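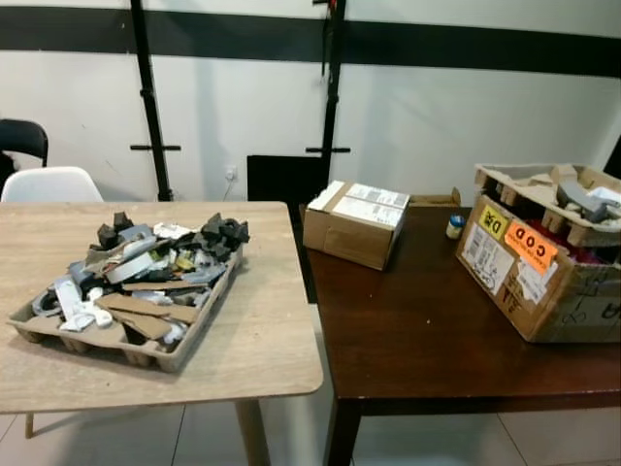

Moulded pulp tray

A moulded pulp tray is a shallow container made from paper fibre, usually waste newsprint or cardboard, mixed with water and shaped on a mesh form. Such trays are supplied as packaging for fruit, bottles and small household appliances. Many are kept after unpacking and used again to hold loose items, including tape, foam offcuts and scraps of corrugated cardboard waiting to be sorted.

Manufacture

The fibre is drawn on to the form by suction, pressed and then dried. Undyed trays are tan or grey, depending on the waste paper used. Ribs or small feet are often moulded into the underside to stiffen the tray and keep it clear of the surface below.

At Wollham, the Mostyn works began making trays in October under its first manager, Hywel Jarman. It had 2 presses at first and later 8. The Pemo tray, its best-known pattern, was sold in bundles of 12.

Reuse and disposal

Clean trays can be recycled with paper and card. Foam, plastic inserts and cable ties must be taken out first, and tape is normally put in general waste. Trays stained with oil are not accepted by most paper mills, though plain ones may be torn up and composted.

See also
Corrugated cardboard
Egg box
Packing tape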